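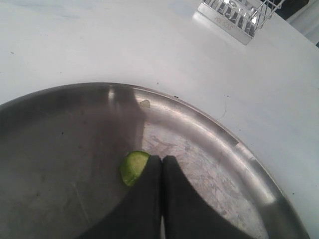 Review: Plamitz hand-guided teaching kit for small arms

Reviewed by Parveen Nanayakkara

What it is

The Plamitz kit lets you show a robot arm a job two ways. You can take hold of the arm and move it through the task by hand, or you can sit off to the side and drive it with a small leader arm that copies your movements across. Both are saved as demonstrations, and the software trains on them. It comes with soft black finger pads and a wrist camera mount. I bought mine through Rokier in April. It took 7 working days to arrive and the box had been packed well.

What I used it for

Our kitchen at Redcombe does prepared vegetables, and the job I wanted to teach was clearing cut slices out of a round stainless tray. Cucumber was the one I cared about most. A slice is thin, it lies flat on the steel and there isn't much for a gripper to get hold of. If the kit could manage that, I thought the rest of our list would be easier.

Setting up

The mount goes on with four screws and the cable runs down the arm under clips. The clips are the cheapest part of the kit and two of them let go in the first week. I replaced them with cable ties. Calibrating the leader arm takes a few minutes and has to be done again each time you unplug it, so leave it plugged in if you can.

Teaching by hand

Moving the arm directly is the quickest way to learn what it can and can't reach. The joints are light enough to push with one hand. The trouble is that your own hand and sleeve get into the camera view, and those recordings were less useful to me later. I also found it hard to be gentle at the bottom of the tray. I'd press down too far and the fingers would bend against the steel. I did three sessions this way and then stopped.

Teaching by remote

The leader arm is much better for this kind of work. You watch the wrist view on a screen and bring the closed fingers in beside the slice, then open them and go down over it. A pad will often cover half the slice just when you want to see its edge. You get used to that, but new people find it annoying. My co-worker Dewan needed most of a morning before his recordings were worth keeping.

There is no feel through the handle at all. You can't tell by touch whether the pad has met the cucumber or the tray. For the price I would have liked at least a buzz.

Shiny steel

The manual says to avoid reflective surfaces. That isn't possible in a kitchen. Our tray throws bright bands off the rim, the base is scuffed, and the gripper shows up as a dark smear in the metal. I kept the same tray and moved the lamp between sessions so the recordings had some variety in them. I saved 123 demonstrations and trained on the lot.

Results

The arm now picks up a single slice on most tries. It still does poorly with slices right against the rim and with two stuck together. The finger pads wipe down easily, though they aren't rated for food contact, so everything we practise on goes in the compost.

Price and support

I paid around $800 for the kit without the arm. Plamitz answered my email about the clips in 3 days and sent a bag of new ones, same design.

Good: leader arm is smooth, software is simple, pads grip well on smooth food.

Not so good: weak cable clips, no touch feedback, recalibration after every unplug.

I'd buy it again for the remote teaching. If you only plan to guide the arm by hand, look for something cheaper.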